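Storing and cleaning old LPs at home

Second-hand records, mostly. If yours are new, skip to the sleeves bit.

Stand them upright. Never stacked flat, they warp and the covers get ring wear. A crate of 60 is as much as I can lift, more than that and the bottom goes. Keep them off the garage floor too, damp gets into the cardboard and you'll smell it by August.

Cleaning. Dry brush first, always, going with the grooves. Then the wash:

300 mL distilled water, not tap
1 drop dish soap, one!
soft cloth, lint free

Wipe round and round, keep the label dry. Rinse with 200 mL plain distilled. Rack to dry, 10 minutes a side, longer if its humid.

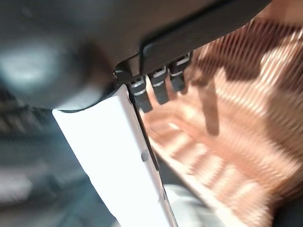
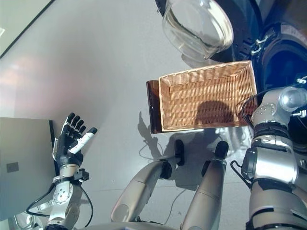 Words: T. Kamano

Sleeves. Chuck the old paper inners if theyve gone brown or gritty. Poly-lined ones are worth the extra. Outer sleeves, leave the top open on the shelf so the cover can breathe a bit.

Price stickers on covers: hair dryer on low, lift a corner with your fingernail, go slow. Stop if the colour starts coming up with it. Leftover gum comes off glossy covers with a dab of eucalyptus oil on a cotton bud. Don't try it on matte ones, it stains. I wrecked a good gatefold that way.

Musty covers, put them in a tub with an open dish of bicarb, lid on, couple of days. Take the vinyl out first.

Split seams. Acid-free tape on the inside, never sticky tape, goes yellow and then you've got two problems.

Stylus cleaning next time.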